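Forum > Robot Arms > Methods and Papers
Browse Unanswered Tags Members

Does the Plelline result hold up?

The Plelline write-up claims one arm learned kitchen pick-and-place from 125 demos and then managed 216 trials with 12 failures. I've been trying to copy the method on a counter with a toaster oven, a few jars and a plate of toy fruit, and I don't believe that number. Has anyone else gotten close?
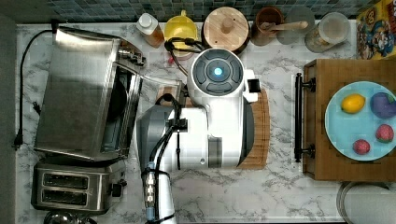
My main gripe is the resets. The paper never says who put the objects back or how far they moved between trials. If the lemon goes back to the same spot every time, you're testing memory.
Eleni Kneževič

2 answers

Check the appendix. Objects were shifted by hand "within reach," no distances given. We ran it at Killeck with 3 layouts and it was fine on the one it trained on and poor on the other two. I'd want a random placement list, written before the run, and every trial kept, including the ones where somebody hit stop.
Konrad Mayrhofer

works ok for me, did you calibrate the wrist? maybe try more demos
Araba Eshun

Filed under: imitation learning, evaluation, replication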